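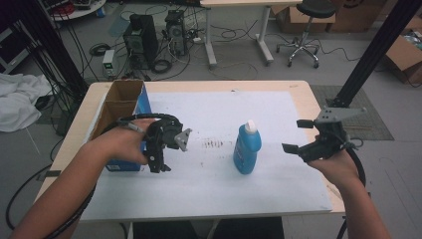
Cirelcombe Residents' Association
Minutes of the monthly meeting, May

Present: Darcy Campbell (chair), Manon Petrenko (minutes), Azadeh Yazdani, Mackenzie Chan, Abimbola Okonkwo
Apologies: none were received

The meeting was opened at 7:10 p.m.

1. Minutes of the last meeting
The minutes were accepted with one correction. In item 4 the word "fence" must be read as "gate".

2. Money
Mackenzie presented the balance of the account, which is 3000 dollars. From this amount 2000 dollars are reserved for the repair of the footpath behind the school and may not be used for other purposes. Three households did not yet pay for this year. Mackenzie will write to them again, in a friendly way.

3. Footpath
Azadeh has received the offer from Histurar. The price includes the gravel and the drainage, but it does not include the removal of the old tree roots. The members discussed if we can remove the roots ourselves. Darcy is against it – the big root near the bench goes under the neighbor's wall. It was agreed that Azadeh asks Histurar for a second price with the roots included. The decision is moved to the next meeting.

4. Bus stop
The petition for moving the bus stop closer to the clinic has now 59 signatures. Abimbola reported that the bus company answered by letter. They do not say no, but they wish to know at which hours the people need the bus most. Manon will prepare a short paper with three questions and put it in the mailboxes.
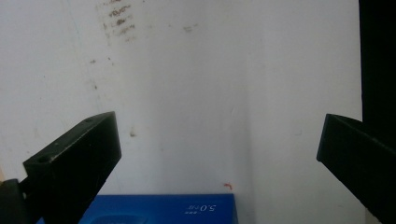

Abimbola asked that the paper is also printed in large letters, as many of the people who go to the clinic do not see well, and said that the questions should be answered by a check mark and not by writing. This was agreed by all.

5. Street party
The party will be on a Saturday, the same as last year. For the music there are two possibilities, Vudance and Jaidee. Vudance is cheaper but wants to play until 11 p.m., which is too late for the families with small children. Voting: three for Jaidee, one for Vudance, one abstention. Mackenzie will book 21 tables from the church hall and ask if the benches are free of charge.

6. Other matters
The street lamp at the corner of the lower road is still dark. Darcy has called the city two times and will call again.
Manon reminded that the key for the notice board must be returned after use – it is missing again.

The meeting was closed at 8:45 p.m.

Minutes written by Manon Petrenko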